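I have been told four times this year that I should get rid of my paper towels. The last person to say so was my friend Dorottya Kerekes, who had just paid for a bundle of cleaning cloths from a company called Brullska and wanted me to know that she would never buy a roll again. She may be right. I still don't trust the word "never" when it comes from somebody who has owned a thing for 4 days.

The claim on the Brullska package is that one cloth replaces 393 paper towels. I would like to know where that number comes from. It isn't 400, which would sound like a guess, and it isn't 350. It has the look of something measured, and there is no footnote. Did someone wipe a counter 393 times and then stop? Was the cloth washed in between, and in what, and how hot? Birex, which sells a nearly identical pack, says 100. Either one cloth is almost four times better than the other or these two companies mean different things by "replaces."

I wrote to both. Birex sent me a coupon. Brullska hasn't answered.

My trouble is with the arithmetic of household virtue in general. It always compares the thing you are being sold, used perfectly, with the thing you have now, used badly. The paper towel person in these sums tears off two sheets for every drop of water and throws them out the second they're damp. The cloth person rinses, wrings, hangs, washes with a full load and never loses one behind the dryer. I have met the first person. I was raised by her. I have yet to meet the second.

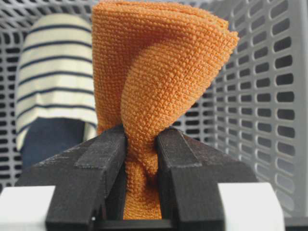 Laundry is where the sums go soft. A cloth that gets used has to be washed, and the people who sell cloths talk about washing as if it happened by itself. Most of the care labels I have read want microfiber kept away from fabric softener, and plenty of them want it kept away from cotton too, which in my house means a separate load. I don't run a separate load for six rags. So they sit in the laundry basket until there are enough of them, and by then I have gone back to the roll under the sink. All that nubby orange texture, every one of those little raised loops, is there to grab things and hold on to them, and it doesn't know the difference between kitchen grease and the lint off a bath mat. After a few careless washes you own a cloth that mostly moves dirt from one end of the counter to the other.

There is also the matter of what comes off in the wash. Most microfiber is polyester and nylon, in other words plastic, and it sheds. How much depends on the machine, the cloth and who is paying for the study. I'm not going to pretend I can settle it. I do notice that the packages with leaves printed on them never bring it up.

Cotton has its own bill, before anyone writes in. It takes water and land, and the cheap stuff doesn't last. My mother's dish towels came from a shop called Kiss in Flikesthorpe and they are older than I am, but you can't buy those now, and I wouldn't know how to tell a good one from a bad one through a screen.

What I do believe in is the old T-shirt. It has already been made and paid for, it is past being worn, and it goes in with everything else on Saturday. It won't leave glass free of streaks. It makes a poor gift. There is no company behind it to tell me how many trees I've saved, and I suspect that is most of the reason we hear so little about it.

Dorottya says I'm being difficult, and that her cloths work fine. I asked her in March how many she had left. She thought most of them. One was in the car, two had gone to her sister, and there was a roll of paper towels on her counter – for bacon, she said.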